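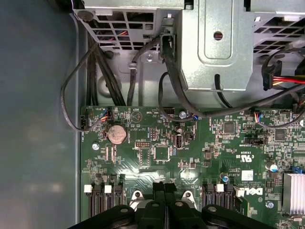

Is an old office desktop worth keeping as a home backup server?

For one person with one shelf of disks, I'd say it's worth it for a year or two, and then I'd want to see the power bill.

Plendia Home Users list
Subject: Re: retired desktops as backup boxes
Date: 23 Nov 2020

I put the question at the top because the thread has wandered and I'd like to drag it back. Quoting the message that started this round:

> I don't see why anyone on this list is still paying for
> cloud storage. I picked up an ex-office tower for 20 dollars,
> put two drives in it, installed Nonach from a USB stick and
> was done before lunch. It has been running since September
> without a hiccup. These machines were built to sit under a
> desk and never be turned off. Everything gets copied to it
> overnight and I sleep fine. The people who say you need
> "real" server hardware are mostly people who have already
> bought some. Power use is nothing, it's idle most of the day.
>
> Has anyone got a good reason NOT to do this?

A few, yes.

Running since September is not much of a track record for a backup. What I'd want to know is whether you've restored anything from it. I don't mean opening the share and seeing that the folders are there. Pick a folder you care about, copy it back to a different machine, and open the files. I did that with my first setup after 18 months of happy green check marks and found that one of the nightly jobs had been copying an empty directory the whole time. The log said "completed." It had completed, all right.

"Power use is nothing" is the kind of thing people say before they own a meter. Idle draw on these old towers is all over the place, depending on the power supply and what's plugged into it. Borrow a plug-in meter and leave it on for a full day, including the overnight copy. Mine was costing me more per year than I'd paid for the box. You may do better. But please post the number, because we have had this argument on the list at least 4 times and I can't recall a single reading.

As for built to never be turned off, I'd like to know who told you that. Office machines get shut down at night in plenty of places. The fan in mine was full of lint and the drives that came with it were older than I'd trust for anything. You say you put two drives in, and you don't say whether they were new. If they came out of the same pile as the tower, that matters a lot more than which software you picked.

On Nonach: I have nothing against it. The installer is good. The mirroring is fine as far as I can tell. But mirroring isn't backup. If you delete a folder by mistake, it's gone from both drives at the same moment, and if your nightly copy also removes files that are missing on the source, it's gone from there too by morning. Check that setting. In the version I tried it was on by default and buried two menus down. Paline handles this better, in my view, because it keeps old versions unless you tell it to stop, though it eats disk space and the web page is ugly and slow.

Then there's the part where the box lives in the same house as everything it's protecting. A burst pipe doesn't care how tidy your setup is. I keep a third drive at a relative's place and swap it when I visit, which is less often than I should.

None of this is to say that cloud storage is wonderful. I dropped mine when the price went up again, and downloading up to 1000 gigabytes over my connection would have taken weeks anyway. I just don't buy that a cheap tower settles the matter.

Somebody asked off-list about the Prokopenko guide. It's still on the Plendia file page, under "storage, older." The chapter on scheduling is out of date and a couple of the commands no longer work as printed. The section on checking restored files is still the best thing I've read on it.

So: have you done a restore, were the drives new, and what does the meter say? I'd also take an answer from anyone else running one of these.

--
To leave this list, send a blank message with "unsubscribe" in the subject line.
Please trim your quotes.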